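Week 4 handout: Who does the sorting now?

Last week we read the Kavar brochure, which promises that kitchen staff will be "freed for better work". I asked you to find the better work in it. It isn't there. Keep that in mind while we go through the portioning line at Funholm, the canteen supplier.

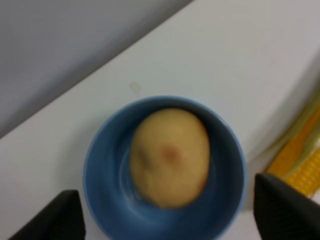 Job descriptions are where I'd start with any firm that automates. Funholm's old one for a kitchen assistant ran to a page; the new one is mostly "attend the cell" and "clear faults". Consider what attending means when the task is a potato in a blue bowl, with a gripper open on either side of it. A person does that without thinking. Watching a machine do it for a shift is a different job, and a duller one. Of 214 staff asked, 33 said they had been consulted.

Read Segers (Stijn Segers, chapter 2) on deskilling before the seminar. He is too gloomy about pay, in my view, but good on boredom.
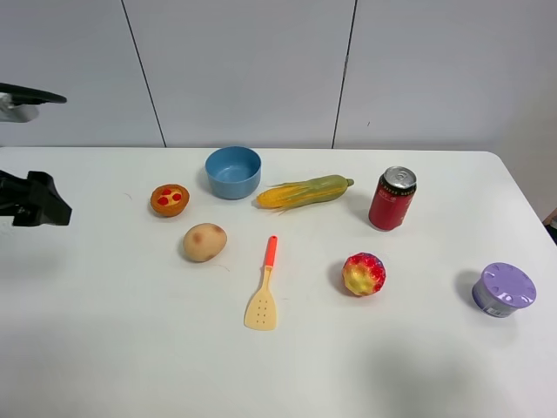 Department of Work and Employment Studies

Now the question of mess. Suppliers like to quote speeds, and Chan quotes 356 picks an hour. Ask what was on the table. A drink can, a spatula and a strawberry want three different grips, and somebody still has to lay them out and put them back. Whose hours are those, and does the figure include them?

Bring one answer in writing, half a page.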